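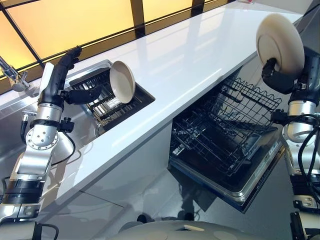
Urgate Cooking School started with 2 stoves and a long list of family recipes, and we're still just as excited about dinner as we were then! Our evening classes now welcome 25 home cooks at a time, all chopping, tasting and swapping stories. Everybody learns cleanup too, right down to standing a frying pan up at the dish rack in the sink. Beginners are very welcome (bring an apron and a big appetite), and new classes open every March.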